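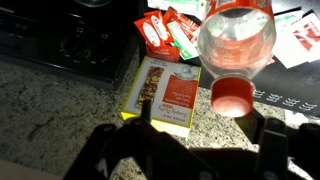 Last changed on a Wednesday in December

Kitchen reference > Worktops > Microwave top
Reading time: 3 minutes

The microwave top is the flat upper surface of a countertop microwave oven, and one of the best-loved small storage spots in the home kitchen. Snack bars, condiment packets and coffee things all find their way up there, usually because the worktop itself is wanted for cooking.

Typical contents

Light, everyday items are the most common. A boxed snack can stand upright at the back, with a bowl and a reusable coffee pod nearer the front - a lovely little landscape of its own!
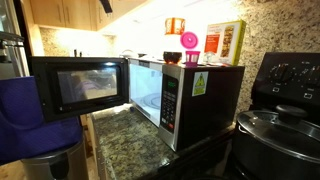 Microwave with its door open and small items on top.

Halyna Harasym, in her kitchen survey for Horneo, visited 80 homes and gave this surface a whole chapter. She calls it "the upstairs shelf".

Position

Next to the cooker is a popular place, as food moves easily from one to the other. The door needs room to swing, often to the left.
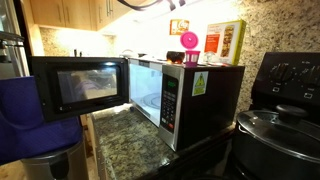
Open microwave beside a black electric stove.

Some makers ask for a clear gap above the oven, so the manual is worth reading before anything goes on top. Vents should never be covered.

Coffee makers are frequent neighbours, and a single-serve machine fits neatly alongside.
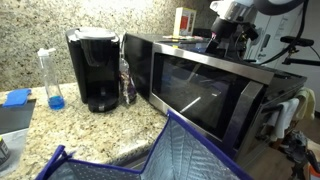 See also

Bread bin; Spice rack; Worktop

Contact the editors | © Ilmont Kitchen Reference | Back to top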